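Reading time: 2 minutes

Since May I am rewriting the grasp planner of Hopkin, our small library for two-arm setups. The old version chose a grasp from the depth image only, and with thin, shiny things the depth is full of holes. A spoon on a white table is the worst case I know.

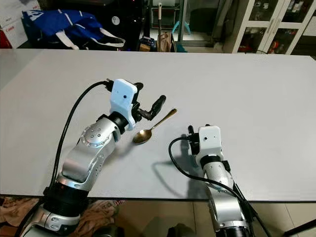

Heledd Watkins wrote to me that I should stop repairing the depth and take the outline from the colour image, then assume the object lies flat. I resisted this for a while, as it felt like cheating. But for cutlery the assumption is good, and the code became much shorter. I replayed 1,687 recorded grasp attempts through the new planner, and only 71 gave no valid plan.

The second problem is the order of actions. When both arms may reach the same place, my scheduler must decide who goes first, and it was deciding again at every cycle. So I added a small lock for each region of the table. 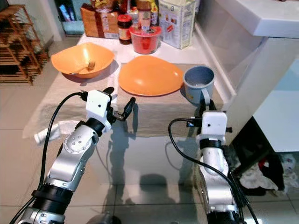
The lock is released when the arm is 10 cm outside the region. With a smaller distance the two planners started to disagree again, and one arm waited for ever. I still don't like that this number is written by hand in the config file. Next I want to compute it from the speed of the arm, and I will put the change in its own branch first.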